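Elevation gain on the Voser course: which number do you trust?

Trail and Mountain Running > Racing > Courses and Measurement

contour_line
Posted 17/12/2024

The organizers of the Voser race have published a new track for next season. The web page gives total ascent as 2,460 m over 46 km. I ran it in October with a barometric watch and recorded 3,268 m. A difference that size isn't noise. The distance agreed to within a few hundred meters, so the horizontal track is fine.

I'd like to hear from anyone else who recorded it, with the device type and whether elevation correction was switched on. Please post the raw figure if you have it.

Ladby
Two likely causes. First, the published figure probably comes from a terrain model with a coarse grid. On the balcony section above the lake the path runs along a steep side slope, and a coarse grid smooths that. Second, your sensor may have picked up wind pressure on the ridge. Gusts across the port register as small climbs and drops, and with a low threshold they all get added.

My own figure from the same day was 2,790 m, barometric, no correction.

contour_line
The port on mine faces the wrist, under a jacket cuff for most of the day. I had considered wind and ruled it out. Which threshold does your watch use?

Ladby
The maker doesn't publish it. When I export the file and apply a 5 m threshold myself, I get 2,610. With 2 m I get 2,905. The watch must be somewhere between the two.

A jacket cuff doesn't rule anything out, by the way. A cuff that pumps with the arm swing can be worse than open air.

vertk_gerlach
You are both overthinking this. Total ascent depends on the resolution at which you measure it, same as the length of a coastline. The useful figures for a race are the heights of the named points. Start, Gerlach hut, the saddle, the top, the second saddle, finish. Add up the climbs between them and train for that.

contour_line
I disagree. On the section from the hut to the saddle the path drops and regains height at every stream. The named points show one steady climb. Anyone who plans pacing from those would be 20 minutes behind at the first cutoff.

vertk_gerlach
Then add the streams as points. It takes an evening with a paper map.

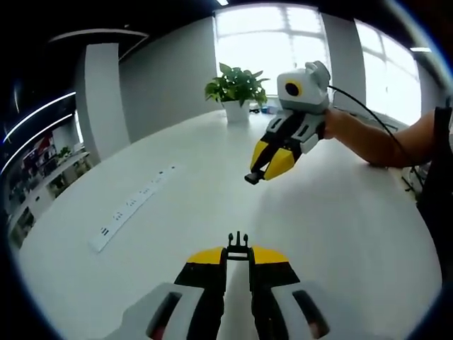
I did this for the vertical race on the same weekend and came out within 15 m of the published climb. Admittedly that course goes up the whole way, so there is very little to get wrong.

slowhiker_61
I was in the back third. My watch is GPS only, no barometer, and it gave 3,410 m. I assume that is worthless?

Ladby
For total ascent, yes. Vertical error on GPS alone is a good deal larger than horizontal error, and under trees it wanders. Upload the track to a service that replaces the heights from a terrain model and see what you get.

slowhiker_61
Corrected value is 2,525 m. Close to the official one.

contour_line
That shows only that both used a terrain model. Possibly the same one.

Jörg Lindemann
I helped set the course this year and can answer part of this. The 2,460 m was produced in the route planner from a 25 m grid and then rounded. We have since walked the upper half with two barometric units, reset at the benchmark by the chapel. The highest point is 1,761 m on the survey map and both units read within 4 m of that on arrival, so drift was small.

Using a 3 m threshold, and taking the planner value for the lower half, we arrive at 2,700 m. The web page will be changed once the lower half has been done in the same way.

contour_line
Thank you, that is useful. Were the two units carried by the same person?

Jörg Lindemann
No, by two people, a few minutes apart. Their totals differed by 38 m.

vertk_gerlach
So the race gets 240 m harder on paper and the hill stays where it was. Will the cutoffs move?

Jörg Lindemann
The cutoffs were set from finish times in earlier years and don't use the ascent figure. The first one, at Vilto, may move by ten minutes for a different reason: the aid station is going to the far side of the bridge.

Ladby
2,700 is consistent with my file. At 3 m I get 2,755 for the full course.

contour_line
Mine at 3 m, exported and recalculated, is 3,090. Still high. I ran the watch on the stairs at home, ten floors up and down five times, and it overcounted by 11 percent. I withdraw what I said about the cuff, at least in part. The port may be dirty. Will rinse it and repeat the test.

slowhiker_61
Warm water, no soap, and leave it overnight before you test again. Soap residue caused trouble on my old one.

Ladby
Post the file when you have repeated it, please, with the temperature in the stairwell if you can get it.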